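Accueil Entreprise Produits Espace presse Contact

COMMUNIQUÉ DE PRESSE

Roteck reprend l'atelier de réparation de bagages Fustalent et ouvre le service à tous les voyageurs

Août

La société Roteck, spécialisée dans la distribution de pièces détachées pour les articles de voyage, annonce la reprise de l'atelier Fustalent, qui répare des valises, des sacs et des malles pour les professionnels. Par cette opération, Roteck souhaite proposer aux particuliers un service de réparation qui était jusqu'à présent réservé aux magasins et aux compagnies de transport.

L'accord entre les deux entreprises a été signé après plusieurs mois de discussions. L'ensemble de l'équipe de Fustalent est conservé, et l'atelier reste dans ses locaux actuels. Le nom Fustalent est également maintenu pour toute l'activité de réparation. Le nom Roteck continue de désigner la vente de pièces.

Une demande qui existe depuis longtemps

Depuis plusieurs années, Roteck reçoit chaque semaine des messages de voyageurs qui cherchent une roulette, une poignée télescopique ou un curseur de fermeture. Dans beaucoup de cas, la pièce est disponible au catalogue, mais la personne ne dispose pas des outils nécessaires pour la poser, ou bien elle n'ose pas percer les rivets de sa valise. Ces demandes restaient sans bonne réponse. Le service commercial pouvait envoyer la pièce et une notice, mais il ne pouvait pas prendre en charge le bagage.

L'atelier Fustalent connaissait la situation inverse. Ses réparateurs savent travailler sur presque toutes les constructions, coques rigides ou toiles souples, mais ils attendaient parfois longtemps la livraison d'une petite pièce. Le rapprochement des deux métiers permet de réduire cette attente. Le stock courant de Roteck, soit environ 200 références de roulettes, poignées, serrures et curseurs, sera désormais présent directement à l'atelier.

Comment fonctionne le service

Le voyageur remplit un formulaire sur le site de Fustalent. Il indique la marque si elle est encore lisible, les dimensions du bagage et la nature du problème. L'atelier lui répond avec une première estimation du prix, qui ne l'engage pas. Si le client accepte, il dépose son bagage dans un point de collecte ou directement au comptoir de l'atelier, qui est ouvert le matin à partir de 9 heures.

Après l'arrivée du bagage, un réparateur fait un examen complet et confirme le prix, ou le modifie en expliquant les motifs. Le client peut encore refuser à cette étape. Dans ce cas, seuls les frais de retour lui sont demandés. Le tarif de l'examen est fixé à 20 euros et il est déduit de la facture lorsque la réparation est faite. Pour le remplacement d'une paire de roulettes sur une coque rigide, le prix est de 45 euros, pièces comprises.

Les bagages doivent être remis vides. Roteck insiste sur ce point, car l'atelier trouve encore régulièrement des clés, des adaptateurs électriques et des trousses de toilette dans les poches latérales. Les objets oubliés sont placés dans un sachet et rendus avec la valise, mais l'entreprise ne peut pas accepter la responsabilité de leur transport.

Il est également demandé aux clients de communiquer le code de la serrure, ou de laisser celle-ci ouverte. Une serrure bloquée peut être remplacée, à condition que le client présente un document qui montre qu'il est bien le propriétaire du bagage.

Ce que l'atelier peut réparer, et ce qu'il ne répare pas

Les interventions les plus fréquentes concernent les roulettes. Viennent ensuite les poignées télescopiques qui ne remontent plus et les fermetures à glissière dont les dents sont écartées. Les doublures intérieures peuvent être recousues ou remplacées, de même que les filets et les sangles de compression. Pour la doublure, le délai est plus long, parce que ce travail est fait à la main sur la plupart des modèles.

Les fissures de coque sont étudiées au cas par cas. Une petite fissure loin des angles peut être renforcée par l'intérieur. En revanche, une coque cassée près d'une charnière ou d'une roulette n'est en général pas acceptée, car la réparation ne supporterait pas le poids d'un bagage plein. L'atelier préfère alors le dire clairement au client.
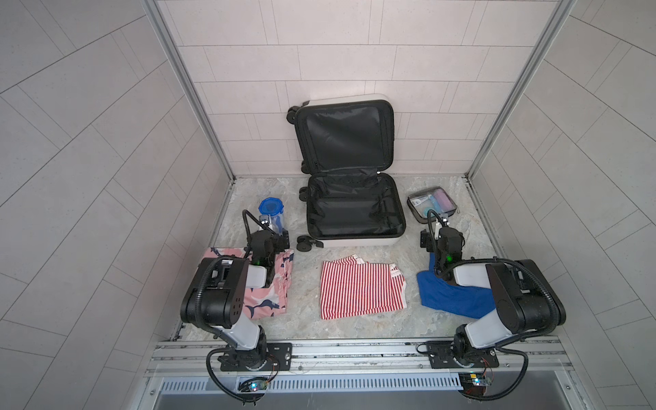 Toutes les réparations sont garanties pendant 2 ans, pièces et main-d'œuvre. La garantie couvre la partie réparée seulement. Elle ne couvre pas les dommages causés par un nouveau choc pendant le transport en soute, pour lesquels le voyageur doit s'adresser à son transporteur dès l'arrivée, avant de quitter la zone de livraison des bagages. Fustalent peut établir, sur demande, un devis ou une attestation de bagage irréparable à joindre au dossier de réclamation.

Des partenaires pour la collecte

Pour l'ouverture du service, Roteck s'appuie sur le réseau des maroquineries Catterall, qui accepteront les bagages à réparer dans leurs boutiques. Le client pourra choisir de récupérer son bagage au même endroit. Les boutiques ne font pas elles-mêmes de diagnostic et ne fixent pas de prix, afin que tous les clients reçoivent la même réponse de la part de l'atelier.

Les bagages qui ne peuvent plus être réparés, et que leurs propriétaires ne souhaitent pas reprendre, seront confiés à l'entreprise Kurkon. Celle-ci démonte les parties métalliques et trie les matières plastiques. Les roulettes et les poignées encore en bon état sont mises de côté avant le démontage et pourront servir, avec l'accord du client, pour des réparations à prix réduit.

« Nous avons vendu des pièces pendant longtemps sans voir les valises pour lesquelles elles étaient achetées. Avec l'équipe de Fustalent, nous allons apprendre beaucoup sur nos propres produits », déclare la direction de Roteck.

Les magasins et transporteurs qui sont déjà clients de Fustalent gardent leurs conditions et leurs interlocuteurs habituels. Un courrier leur a été adressé avec les nouvelles coordonnées bancaires et les horaires de livraison. Les commandes de pièces détachées passées auprès de Roteck ne sont pas modifiées par cette opération.

À propos de Roteck

Roteck distribue des pièces détachées pour les bagages et les articles de voyage auprès des réparateurs, des magasins spécialisés et des particuliers.

À propos de Fustalent

Fustalent est un atelier de réparation de valises, sacs et malles, toutes marques.

Contact presse

Les demandes d'informations, de visuels ou de visite de l'atelier peuvent être adressées au service de communication de Roteck, par le formulaire de l'espace presse.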